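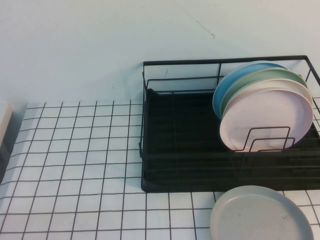
*Tile counter, fixed cam. Four plates in the rack, gray one on the tiles.*

**3 Jun 2026 – Sundier, dish loading**

Moved the whole task onto the tiled counter in the Sarnside kitchen. Nahuel Benítez has opinions about this, mostly that the grout lines will confuse the plate finder. He may have a point. A round plate on a grid should be the easy case, and the finder still likes to report a handsome, confident ellipse made of tile corners.

Order in the rack from the back: blue, green, cream, pink. Gray goes last, in front of pink. I picked the colors so I could tell them apart in the logs, then spent an hour discovering that light gray on white tile is what the segmentation considers camouflage. Raised the rim threshold from 19 to 20. I'd like to say I had a theory.

Wrist notes:
- Approach height 80 mm over the counter, then down slowly. Faster and the fingertips tick on the grout.
- Grip at the rim. Center grip is a fantasy on a flat plate, see October.
- Tilt before crossing the front of the drip tray. It sticks out over the tiles a little and the planner has no idea, as I modeled the rack from the top rail down and got bored.
- Reach limit is up to 300 mm past the shoulder line before the elbow starts to sag. Tkachuk bracket should fix that if it ever arrives from Plondale.

The divider is thin black wire and the depth camera mostly declines to see it. For now the slots are typed in by hand, like animals. Nahuel wants to wrap the loops in white tape. I want to keep the rack usable for dishes. We'll end up with tape.

To do: remeasure the tray edge, save a background shot with no gray plate, reprint the left fingertip with the softer pad. Also move the base clamp, the handle is on the wrong side again.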